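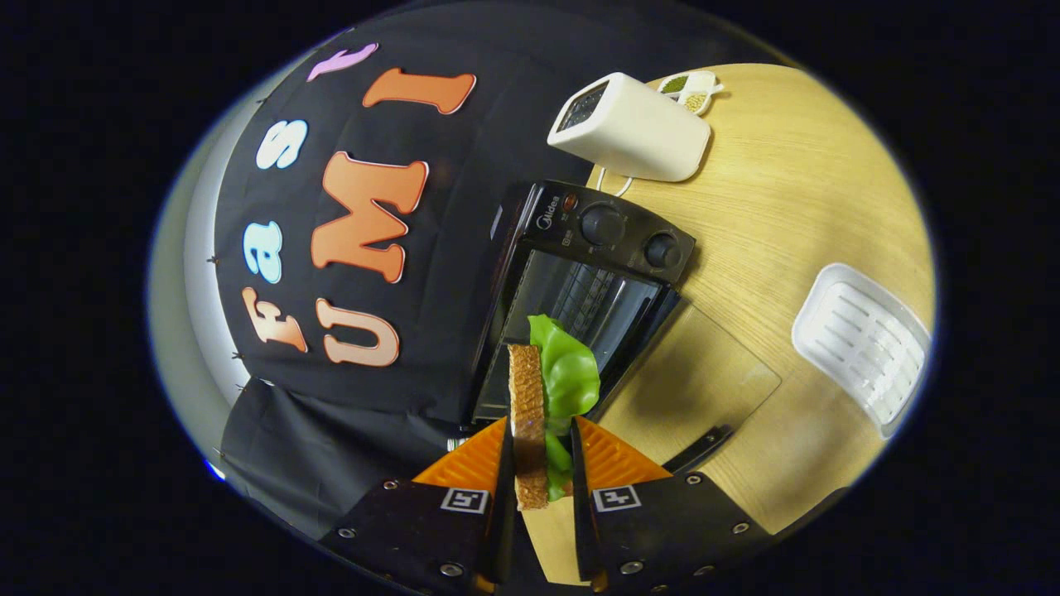 Home News Minutes Kitchen Rota Contact

Search this site Search

Reading time: 7 minutes

Plulbridge House Residents' Kitchen
Minutes of the general meeting, April 16, 2022

Present: Zdenka Hoxha (chair), Solange Pruvost, Diễm Vương, Loïc Coste, and eleven other residents who signed the sheet by the door.
Apologies: Nadège Poulain, who sent written notes for items 3 and 5.
Minutes taken by: Loïc Coste

The meeting opened at 6:30 in the evening in the second floor kitchen.

1. Minutes of the previous meeting

The minutes of the January meeting were read. Solange asked for one correction. In item 4 it was written that she agreed to clean the refrigerator every week. She agreed to check the refrigerator every week, and the cleaning is for the person on the rota. The correction was accepted and the minutes were approved.

2. Matters arising

The loose handle on the tall cupboard is repaired. The window by the sink still does not close completely. Zdenka has written two times to Engelbrecht, who manage the building, and they answered that a carpenter will come. No date was given. Zdenka will write again and will send a copy to the residents' list, so that everybody can see what was asked.

The hot water complaint from the third floor was passed on. It does not belong to the kitchen and it will not be on our agenda again.

3. The toaster oven

This item took the longest time.

The toaster oven is now in use on the light wooden table, and most of those present have used it. Diễm reported that it is good for toast, for rolls and for heating a slice of quiche. It is less good for frozen pizza, which does not fit unless it is cut first. She has put a small page with times for the most common things in the red folder. Other residents are invited to add their own times, but please write clearly and put your name.

Nadège wrote in her notes that the crumb tray was full on three mornings when she came to make breakfast. She asks that each person empties it after use. One resident said that after every use is too much, and that once in the evening would be enough. There was a discussion. Solange reminded the meeting that the old toaster at Grurnier, where she lived before, began to smoke from crumbs and the whole floor had to go down to the street in slippers.

Decided: the crumb tray is emptied by each person who makes more than two slices, and in every case by the evening rota person. The oven must be cool. The crumbs go in the food waste and never in the sink.

It was asked if the oven can be used at the same time as the kettle. Both are on the same wall socket line, and the fuse went out two times in the past weeks. Decided: one or the other. Loïc will make a label for the socket.

Cheese directly on the rack was also mentioned. Please use the small tray. If cheese falls on the lower element, tell somebody the same day and do not leave it for the next person to find by the smell.

4. The sandwich lunch

Diễm presented the plan for the shared lunch with the residents of the Deltberg house across the yard. Last year we did soup. This year the proposal is sandwiches, made here in the kitchen on the same morning.

She expects 30 persons if the weather is fine. She proposes 48 sandwiches, cut in half, so that those who are hungry can take a second one. Solange thought that 48 is too many. Diễm answered that last year the soup was finished before the people from Deltberg came down, and that it was embarrassing. The number of 48 was accepted with one vote against.

Bread: There was a long exchange on the bread. Three residents prefer white bread. Diễm prefers a brown loaf with a good crust, which holds better when there is tomato inside. It was agreed to take mostly the brown loaf and a smaller quantity of white. The bread will be ordered sliced from the bakery and collected in the morning. It should not be bought the day before, as was done for the January breakfast.

Lettuce: Green lettuce, washed and dried well. Solange explained that wet lettuce makes the bread soft in less than one hour, and she is ready to lend her salad spinner, on condition that it comes back to her with the lid. The leaves should be left large and folded inside the bread. Cut lettuce falls out when people eat standing up.

Fillings: One third with egg, one third with cheese, one third with grilled vegetables. No meat, as for the last two lunches, so that the same plates can be for everybody. A resident asked about ham and was told that he can bring his own and keep it on a separate plate. Mustard will be on the table and not in the sandwiches.

Toasting: It was asked if the bread should be toasted. With one oven it would take the whole morning. Decided: no toasting in advance. The oven will be free during the lunch for those who want to warm theirs, and Loïc will stay near to help and to avoid a queue at the door.

Nuts and allergies: A paper sign will be put in front of each plate with the complete contents. Zdenka will ask the Deltberg house for the allergies before the order is made.

Budget: Diễm asked for 200 euros for bread, fillings, drinks and fruit. After the lunch she will give the receipts to Zdenka. Approved, nobody against.

Tasks for the morning:
Bread collection: Diễm
Washing of lettuce and vegetables: Solange and two persons from the first floor
Eggs, to be boiled the evening before: Loïc
Making and cutting: everybody who is free from 9:30
Tables in the yard: the second floor
Washing up: the third floor, who did not have a task last year

5. Kitchen fund

Zdenka gave the situation of the fund. There are 600 euros in the account, before the lunch. The monthly contributions are paid by all the rooms except two, and she has spoken with both of them in private. She asks that the payments carry the room number, since it took her an evening to understand who had sent what.

Nadège proposes in her notes to buy a second cutting board and a bread knife. The present knife tears soft bread, and it will be needed for the lunch. Approved. The knife should have a cover, and it will be kept in the upper drawer, with the handle to the front.

A proposal to buy a sandwich press was not accepted. The reason is the space on the table and the same problem with the socket. It may come back in the autumn.

6. The table and the shelves

After cooking, the table has to be wiped with a damp cloth and then with a dry one. Too much water makes pale marks in the wood, especially under hot dishes. Please use the cork mats. There are enough of them, but they are often found in the bedrooms.

Each room has its half shelf in the dry cupboard. Food that stands outside the half shelf, with no name, will be put in the sharing box after three days. Bread in the sharing box can be taken by anybody. Solange asked what to do with bread that is opened and has a name but is clearly too old. It was answered that common sense applies, and that the person should be told first.

7. Other business

A resident of the first floor asked to change the quiet hour from 10:00 to 11:00 at night. The vote was equal on both sides, so the hour stays as it is.

Someone has taken the blue oven glove. It is part of a pair and it is not useful alone. Please bring it back.

Loïc asks to be replaced for the minutes after the summer. Anybody who is interested can speak with Zdenka.

8. Actions

Zdenka: letter to Engelbrecht for the window; allergies from the Deltberg house
Diễm: bread order, shopping, receipts
Loïc: label for the socket; signs for the plates; eggs
Solange: salad spinner; cutting board and bread knife, together with Nadège

Next meeting: the date will be put on the kitchen door after the lunch.

The meeting closed at 8:10.

L. C.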